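Jamano Bench Cell: tabletop pick-and-place package
Sold and supported by Ospina. Page updated 2022-10-12
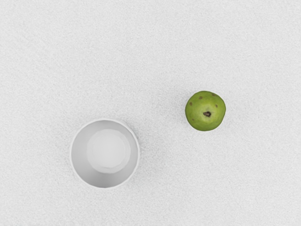 Overhead view, simulated: white cup and small green fruit on the pale grey top.

Small-item handling cell for a bench. Fruit, cups, tubs, that sort of thing. Teaching labs, packing trials, product development kitchens. If you're putting a number in next year's budget, read the lot, the arm is only part of the spend.

WHAT'S IN THE PACKAGE
Jamano arm, bench mount, controller
Two-finger gripper with soft pads
Overhead camera and bracket
Bench top panel, grey, matte
Prollum simulation seat, single user, first year included
Cables, stop button, power lead (Australian plug)

NOT IN THE PACKAGE
Bench. Guarding. Compressed air. A PC for Prollum. Freight outside metro areas. We get asked about the bench every week, so again: no bench.

PRICING
Prollum seat on its own: $3000 a year, ex GST. Comes off the package price if you buy the cell within the same licence year.
Full cell: quoted. Depends on arm reach and which gripper. Ask for the written quote, verbal prices aren't held.
Quotes good for 28 days. After that we re-price, freight moves around too much.
Schools and TAFEs, send the purchase order with the enquiry and we can usualy skip a step.

START WITH THE SIM
Most buyers should. Get the seat, model your own items, find out what reach you need, then order the arm. Cheaper to find out on screen that your tubs are too wide for the fingers.

What to try first:
Rim grasp against side grasp on open cups. Side grasp wants more finger opening than people budget for.
Round fruit. Check pad width. Blemished fruit too if you're grading, dark marks and brown specks can throw a vision model trained on clean stock.
Pale item on pale top. White cup on grey is a low contrast job. If the camera misses the rim, look at lighting before you pay for a better camera.
Spacing. Leave room for the fingers between items, then bring items closer till it fails. Write down where. That figure goes in the spec.

Sim won't tell you everything. Squash, sticky labels, condensation, wobbly bench. Allow money for a physical trial, we run them at the Rusimer workshop and you post us the items.

GRIPPER OPTIONS
Soft pad, two finger: standard. Good all rounder.
Wide opening: for cups and tubs. Longer lead time, order with the arm, don't add it later unless you like paying freight twice.
Suction: sealed lids and flat packs. Needs air. Not much use on an open cup picked from above.
Spare pads, set of 2: keep a set in the drawer. They wear.

PLANNING NOTES
Power: ordinary wall outlet, own circuit if you can get it.
Space: measure with the arm fully out, and leave a walkway. The brochure footprint is the base only.
Guarding: your risk assessment decides, not us. Get it done before the order goes in. Late guarding is the usual reason a cell sits in its box.
Staff time: put it in the budget. Someone has to learn it. Training day is quoted per group, 3 people per group max.
Consumables: pads, lens wipes, replacement top panel if yours gets scratched up.
Renewal: Prollum seat renews every April whatever month you started. First year is charged pro rata. Arm keeps running if you let the seat lapse, you just can't build new jobs in the sim.

WARRANTY AND RETURNS
Arm and controller covered against faults, terms on the quote. Pads and cables not covered. Unopened grippers can come back, opened ones can't. Software isn't refundable once the key is issued so please please do the demo first.

LEAD TIMES
Prollum key: same day once payment clears.
Arm: check with us, stock changes. We don't hold units without a deposit.
Top panels: on the shelf.

TO GET A QUOTE
Send Tania Debnath at Ospina sales the following:
your heaviest item and your widest item, with measurments
how far apart they sit on the bench
photos from directly above if you have them
bench size and height
delivery postcode
who signs off the spend, and your cut-off date

Missing the widest item holds up more quotes than anything else. Measure across the rim, not the base.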